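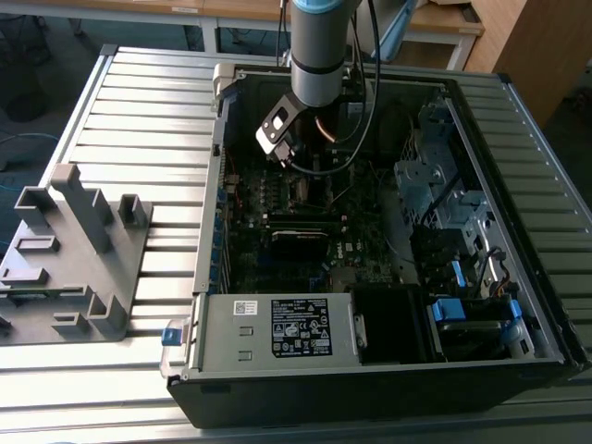
Open computer case with the side panel removed

How to add your own emotes to a chat channel

By Anneli Savolainen, Jan 28, 2019

On Vodby every channel owner can upload emotes which the viewers then use in the chat. The work is not difficult, but the site refuses many files and the error messages are short. I explain the steps as I did them for my own channel, Trurnero.

Prepare the picture

Draw the emote large and make it smaller at the end. Vodby wants a square PNG file with a transparent background. In the chat the emote is shown only 58 pixels wide, so thin lines and small text disappear. A face with one clear feeling works best. I use the free editor Stirent, where you choose Export and then Square.

Choose a code

The code is the word which viewers type to get the emote. It begins with your channel prefix and may have at most 13 characters. Capital letters matter: truHello and truhello are two different codes. Please check first that the word has no rude meaning in another language.

Upload

1. Open Channel Settings and choose Emotes.
2. Press Add and select your file.
3. Write the code and press Save.
4. Wait for the approval. My first emote took 2 days.

If the emote is refused

Usually the background is white instead of transparent. Open the file again, remove the background layer and export once more. If the code is already taken, you must choose another one.

Old viewers may need to reload the chat page before they see the new emote. In February I will write about animated emotes, which need the Lehtinen plug-in and a different file type.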